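Procuro duas pessoas para a oficina de encadernação

Olá! Sou a Urmila Kashyap e tenho uma oficina pequenina de encadernação e restauro de livros, a Brerkeo, num primeiro andar com janelas viradas a norte (a luz é óptima, as escadas nem por isso). Comecei sozinha, depois veio o Senyo Tetteh, que faz as caixas e os dourados e tem uma paciência que eu nunca hei-de ter, e agora o trabalho cresceu tanto que já não conseguimos dizer que sim a toda a gente. Por isso estou à procura de duas pessoas para se juntarem a nós a partir de julho!

O que fazemos

De tudo um pouco. Teses, livros de receitas de família a cair aos bocados, missais, álbuns de casamento, cadernos por encomenda. No ano passado acabámos a colecção Chaudhary, que eram 48 volumes de contabilidade antiga com as lombadas comidas, e confesso que tenho saudades deles. Agora temos pela frente os registos da escola de Sisthorpe, papel fraquinho, muita fita-cola velha para tirar, daquelas que deixam tudo amarelo. Se a ideia de passar uma tarde a tirar fita-cola com uma espátula vos dá vontade de fugir, mais vale saber já.

Quem gostava de encontrar

Para o primeiro lugar, alguém que já saiba coser à mão e que não se assuste com um bloco desfeito. Pelo menos 2 anos de prática, em escola, em oficina ou na mesa da cozinha, tanto me faz, desde que me mostrem livros feitos por vocês. Para o segundo, uma pessoa a começar. Ensino eu, de raiz: dobrar, vincar, cortar, preparar a cola, forrar. Peço mãos cuidadosas e que me digam logo quando uma coisa correu mal (a mim corre-me mal imensas vezes, ainda há dias colei umas guardas ao contrário).

Convém falar português à vontade para atender quem nos bate à porta. Carta de condução dá jeito para as entregas, mas não é obrigatória.

Horário e condições

Abrimos às nove e meia e fechamos às seis, com uma hora de almoço que é mesmo para almoçar. O lugar com experiência é a tempo inteiro, com contrato. O de aprendiz são 4 manhãs por semana, pagas desde o primeiro dia, e passa a tempo inteiro ao fim de 3 meses se ambos quisermos. As ferramentas são da casa, mas quem tiver a sua dobradeira de estimação pode trazê-la, claro.

Como responder

Escrevam-me um e-mail com "Oficina" no assunto, a contar quem são e o que gostam de fazer com as mãos. Não quero currículos de cinco páginas! Juntem 3 fotografias de trabalhos vossos; para o lugar de aprendiz pode ser costura, marcenaria, bolos, o que for. Respondo a toda a gente, às vezes com uma semana de atraso. Depois combinamos uma manhã cá na oficina, paga, para nos conhecermos e fazermos um caderno simples juntos.

Madeira clara, com o veio a correr em ondas compridas: podia ficar a olhar para isto a manhã inteira.
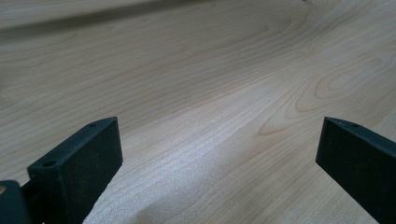

Perguntas que já me fizeram

Dá para trabalhar a partir de casa? Não, a prensa pesa mais do que eu.

Aceitam estágios curriculares? Este ano não, mas escrevam na mesma e guardo o contacto.

Há limite de idade? Nenhum, desde que sejam maiores de idade.

Até quando posso responder? Até ao fim de maio, e a seguir começo a marcar as manhãs com o Senyo.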